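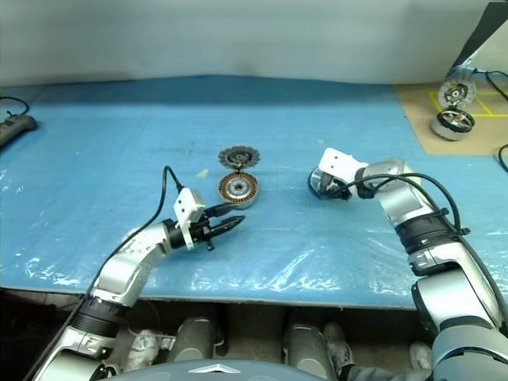 Count the Hard Starts

Most teams that gather examples for a learning system report one number, the total. I think it is the wrong number to lead with, and that it makes the work worse.

Our own set at Okberg holds 2,288 recorded runs of handling motor parts with two arms. When Setareh Daneshvar sorted them by how the parts lay at the start, 962 began with rotor and stator flat and well apart. Those runs are quick to record and look clean on replay. They also teach much the same thing over and over.

A rotor leaning on the back of a stator is a different problem. The edge is toothed, the rim is shiny, the windings sit close by, and the first grip decides which moves are left. A glossy table cover adds glare that shifts with the lamps. Operators avoid such starts if they are paid or praised by the run, and I would too.

The usual answer is to record more. Elvira Condori argued for 3,000 runs by November, on the grounds that rare cases turn up in a large enough pile. Some do. But operators lay out the parts, and operators have habits - the pile grows in the shape of those habits.

I would set the starting layouts in advance, draw them at random, and let operators discard a run only with a written reason. Failed grips should stay in, labeled as failures. The total will drop for a while, and whoever reads the weekly report should be told to expect it.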